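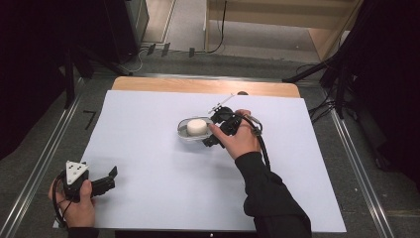 Hand-held grippers at the worktable, clear dish and white test piece on the sheet.

Flallside Shared Workshop Forum > Projects > Robotics and Automation
Thread: Didard hand-held gripper pair, cable routing and jaw closure

benchwright_K
Posted 2020-03-20

This thread is opened to record progress on the Didard pair and to request comment from members before the parts list is released. The photograph at the top of the thread shows the current arrangement, with the right-hand gripper at the dish and the left-hand gripper held open near the front of the table.

The body parts are black plastic throughout. Each gripper has its own cable. On the right side the cable passes along the back of the hand and past the wrist, and I would like opinions on whether that route should become the standard one.

The task under study is the placement of the jaws around a clear plastic oval dish with a light piece inside it. The dish is a demanding object for three reasons. It is transparent, it slides easily on cloth, and its wall flexes under load. Jaw closure is currently set at 68 percent of full travel. At full travel the wall of the dish bowed inward during bench trials.

Comments are requested on the following:
Cable route at the wrist.
Closure limit, and whether it should be fixed in the linkage or left to the operator.
Sheet material on the table.

ohmsley
Thank you for the report. I cannot support the wrist route as a standard. On the Arnonham build the cable followed the same line, and the connector failed after 14 sessions. The fault was traced to bending at the point where the cable crosses the wrist. I recommend a fixed clip on the forearm with a service loop ahead of it.

tarn_and_rule
I must disagree with ohmsley in part. The Arnonham cable was a stiff type with a molded boot, and the failure occurred at the boot. A flexible cable with adequate slack should tolerate the wrist without difficulty. A forearm clip also adds a step each time the operator changes hands or takes a break, and in my experience steps of that kind are skipped.

ohmsley
The boot was replaced and the fault returned. I will post the entries from the log when I am next in the workshop. I accept that the cable type was a contributing factor.

quietlathe
On the matter of the closure limit, I would ask that it be built into the linkage. New members will use these grippers, and a limit that depends on the operator's judgment will be exceeded. A printed stop costs very little and can be replaced when it wears.

May I also ask what the triangular plate on the left gripper is for? I can see four black dots on it. The parts list draft does not mention it.

benchwright_K
The plate is for position tracking. The four dots serve as the reference pattern for our tracking software. It was omitted from the draft in error and will be added. The plate must be flat and white, and it must be firmly attached. If it shifts, the calibration has to be repeated from the beginning.

Regarding the stop, I had intended to leave the limit adjustable so that the same gripper could be used with rigid objects. I am prepared to reconsider.

quietlathe
An adjustable stop with two positions would satisfy both requirements. I have drawn something similar for the Ramasamy clamp and can share the file.

plumb_edge
I wish to raise the sheet. A pale sheet under a clear dish gives very little contrast, and a white piece inside the dish adds to the problem. We tried pale cloth on our own table at home and changed to dark green felt within a week. Felt also holds a light dish in place better than a smooth sheet.

tarn_and_rule
Felt sheds. The fibers will find their way into the jaw pivots. I would keep the smooth sheet and tape it underneath the table.

plumb_edge
We have not observed shedding with the heavier grade. Our felt has been through roughly 200 cycles and the pivots were clean at the last inspection. The inexpensive grade may well behave as you describe.

benchwright_K
Both materials will be tested. I will run the dish task on the present sheet and then on heavy felt, with the same closure setting, and report the number of slips for each.

Current position on the open items:
Cable: undecided. I will fit the forearm clip to the right gripper and leave the left as it is, so that a direct comparison is available.
Stop: two-position design, subject to review of the Ramasamy drawing.
Parts list: tracking plate to be added. Release is postponed to June.

ohmsley
The comparison is a sensible arrangement. Please record the hours on each cable separately. Ours were logged together, and this made the fault harder to trace.

quietlathe
The drawing has been placed in the shared folder under Clamps, revision 3. The screw holes will need to be moved inward to suit your jaw.

benchwright_K
Received, with thanks. The hole spacing will be checked against the left gripper first.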